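The Second Life of the Kitchen Table

When I moved into my first rented house in this country, in October, the only thing I carried inside with my own hands was a table. It came from a charity shop on Hughes Street and it cost me 90 dollars. The seller told me it was too big for modern people. I didn't understand what he wanted to say by this, but I have thought of it many times since.

In my childhood a family had one table. On it we ate, we did our homework, we rolled dough and we filled in forms for the government. If somebody was ill, the doctor put his bag on it. In the evening it was wiped, and in the morning it began again. Now the furniture catalogues offer a separate surface for each of these activities. The latest one from Daltier, a chain which has a store near my suburb, has 313 pages, and I found in it desks for standing, desks for games, benches for breakfast and a small tray on legs for the bath. The plain kitchen table was close to the end, after the bar stools.

I wanted to know if people still live around one table, so I spent part of the winter visiting homes in Reklow, a town of old timber cottages where the kitchens are mostly large and the other rooms are small. I asked to be received without cleaning. Most of my hosts cleaned anyway. 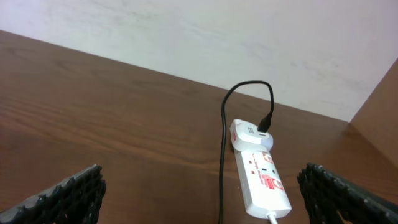 Is an old solid timber table worth repairing, or is it cheaper to buy a new one?

In most cases the repair is cheaper, provided that the legs are sound and the top is not split through. A local joiner in Reklow quoted me 728 dollars to take apart a table, glue the joints again, sand it and oil it. A new one of the same size in solid timber costs a good deal more, and the new one under that price is usually veneer, which can be sanded only once or twice before the layer underneath comes through.

The money is only one part of the matter. In one cottage I was shown a table on which three generations had learned to write. You could feel the letters with your fingers, because the children pressed so hard with their pencils. The owners had received the same advice from everybody, to sand it flat, and they had refused it every time. They oil it twice a year with an old T-shirt and they leave the letters alone.

Another family had the opposite feeling. They had sanded their table to bare timber after a divorce, on purpose, and they spoke of it as a very happy weekend. The dust was in the curtains for a month.

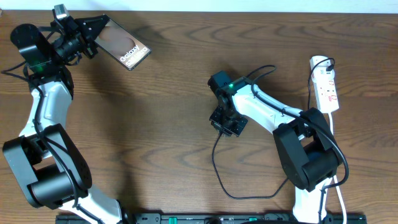
What surprised me most was the question of seats. In almost every home each person had a fixed place, and it was never discussed. Guests sit in the wrong chair and there is a small silence, then somebody laughs and everybody moves by one. One household told me that the place beside the stove stayed free for a whole year after the grandmother died, and that it was the dog who finally took it.

I also learned that the working day has come back to the kitchen. Many people in Reklow do their paid work from home at least part of the week, and the proper office was either too cold or already given to a teenager. So the laptop stands where the dough used to be. At five o'clock it must be removed — this rule was in nearly all the houses — and the colour of the evening changes when the cloth goes on. One mother described the cloth to me as her front door, the one she comes home through.
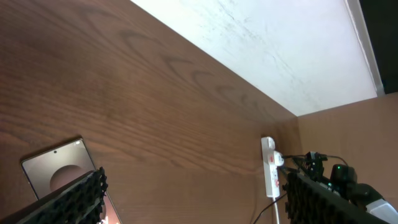 Timber grain against a white wall.

For care, the advice I heard was modest. Wipe with a cloth that is damp and well wrung. Don't leave a hot pot directly on the surface, and don't use the vinegar sprays which are so popular, as they can dull an oiled finish. White rings from cups will often go away with a little oil and patience. Dark rings are deeper and they normally stay. The Morkovix hardware store on the main road sells a hard wax oil in small tins, and one tin was enough for my table with some left for the chopping board.

My own table is now in its third kitchen. It didn't go through the door of the second one, so we took off the legs in the rain and carried the top in sideways, with 23 screws in my coat pocket. One of them I never found again. The leg on the window side still moves a little when someone cuts bread.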